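ok so. thread about moving house because I have been awake since 4 and need to get it out of my system

we are going from Panlow to Tutville. 33 miles. everyone keeps saying oh that's nothing, you can do it in a few trips. you cannot do it in a few trips

we have done it in the Saab so far. the Saab is older than my marriage and the boot lid doesn't stay up by itself. one of you loads, the other stands there holding it like a butler

completion is Friday. was meant to be two Fridays ago. then the buyers' solicitor found a question about a drain. a drain! it has been there the whole time

things I have learned about boxes, in no order

books go in small ones. I knew this. I have always known this. I still filled a tea chest with hardbacks and now it lives in the hall for ever and the new people can have it

write on the SIDE not the top. once they're stacked you can't see the top. did the whole kitchen before I twigged

write what's in it and not just the room. "bedroom misc" is no use to anyone. I have seven of them. one has the kettle in, I'm fairly sure

tape. buy more tape. whatever number you're thinking of. and get the sort with the little handle thing, doing it with your teeth gets old by box four

we had 504 quid quoted by one lot and then 1000 by the next for the very same furniture, same day, same stairs. went with Erkiron in the end as they picked up the phone and the woman didn't sigh when I said piano

yes there is a piano. no I don't play it. it was my gran's, it has a ring on it from her sherry glass, it's coming

somebody asked about the loft. the loft is a swear word in this house now

found up there: a tent with no poles, poles with no tent (different tent), every phone box from every phone we've ever owned, a fondue set still taped shut. also my swimming certificates so not all bad

charity shop took most of it. they won't take the fondue set. they have "enough fondue sets at present"

the cat knows. she's been sat in the airing cupboard since the first suitcase came down and only comes out to be sick on things that are already wrapped

meter readings - take photos. of all of them, with the number in, both ends. last time we got billed for three months of somebody else's gas and it took till November to sort

redirect your post earlier than you think aswell. I left it and now I'll have to come back and knock like a ghost

what I did get right: one bag, stays with you, doesn't go in any van. toilet roll, mugs, teabags, phone chargers, screwdriver, bin bags, the cat's bowl. if everything else ends up in the sea you can still have a brew

ok the drain man has just rung, hang on

drain is fine. drain was always fine. keys from noon
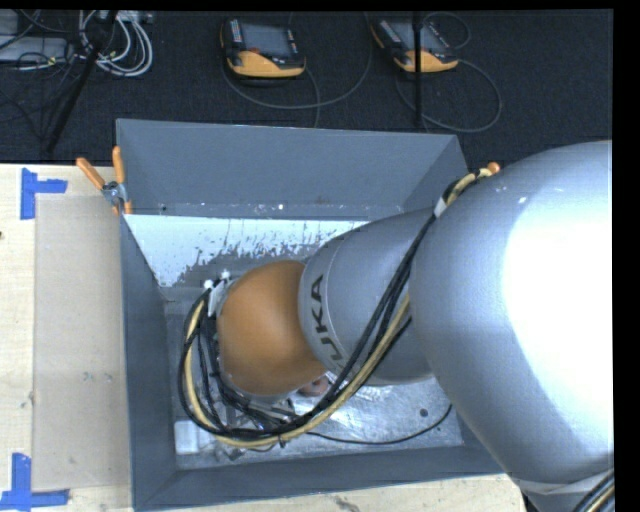
last one then bed. unpacking plan for Tutville is beds first, then kettle, then nothing at all till morning, and I mean it this time. after that it's one box at a time, open it, get to the bottom, flatten it, next. no rummaging in nine of them for a spoon. just reach right in the way that big grey KUKA arm goes into its bin and get on wiht it. night all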